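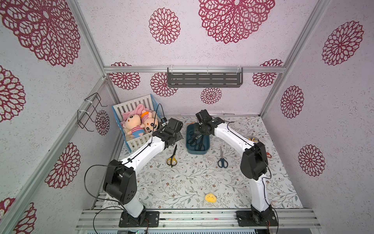
Helping in the Classroom: Handout for Session 3
Reading Partners and Small Groups

Welcome back, everyone, and thank you for making it through the parking situation a second time. Last session we covered signing in, where to leave your coat and bag, and who to ask when you can't find a room. Tonight is about the part most of you came for, which is sitting down with children and a book.

Before the child sits down

Look over the book first, even if it's only ten pages and most of them are pictures. You'll want to know where the tricky names are. The Trerura readers (the blue set, on the low shelf) have a word list inside the back cover, and it's worth a minute of your time. Choose a spot where the teacher can see you both, and leave the door open if you're working in a side room.

While you read together

Let the child hold the book. It sounds like such a small thing, but it changes who is in charge of the page! When a reader gets stuck, wait. Count slowly to six in your head before you offer any help, and I promise it will feel like an hour the first time. If the word still isn't coming, cover part of it with your finger, or go back to the start of the sentence and try again together. If that doesn't do it, just say the word cheerfully and move on — we don't want one word to swallow the whole visit.

Try to praise something particular. "You went back and fixed that yourself" tells a child a good deal more than "good job," although there's no harm in a "good job" now and then.

Small groups

Groups at Bromthorpe are kept to six children or fewer. Sit so that you can see every face, and give the quiet ones a turn early, before they've had time to worry about it. If two children are arguing and a gentle word hasn't settled it, call the teacher over. Discipline belongs to the staff, and you should never feel you have to handle it alone.

What you hear

Children will tell you things about home, about friends, about the dog. Please don't repeat them at the bus stop or in the grocery line. If something worries you, tell the teacher or the office before you leave the building that same day, and don't promise a child that you'll keep a secret.

For next time

Read the pages on math games in your folder, and bring a picture book you loved when you were small. We start at 6:30 in the library, and the side door will be open from 6:10.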